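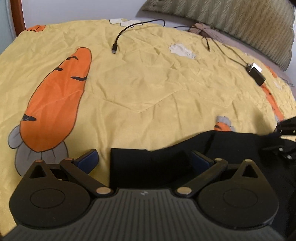 Black cloth between the finger pads, carrot bedspread under it.

lech_o
I am collecting examples for cloth folding with the hand-held gripper, all at home on the bed. I have 203 episodes so far. My question is about the background. Is a printed cover like this a problem for training, or is it good to have it?

Othmane B.
For me it is good. If you record only on a plain table, the policy will learn the plain table. Keep the carrots, but change the cover every 48 episodes.

makowska
I don't agree with Othmane. Black cloth and black fingers are already difficult to separate, and you also have cables lying on the bed. At Skerstead we trained on 863 episodes with mixed covers and the grasp point was still drifting to the printed shapes. First get one clean set working, then add the mess.

Othmane B.
Did you have the same cloth in all of them? Then I would blame the cloth and not the cover.

makowska
We had 3 cloths, all dark. So maybe you are partly right.

lech_o
Thank you both. The cables I can take away. The blue inner side of the pads is quite visible, so I hoped the black cloth would be fine.

konrad_k
It is visible until the pads close on the cloth. Try a light towel for the next batch and write the cover and the cloth in the episode notes, otherwise in April you will not remember which was which.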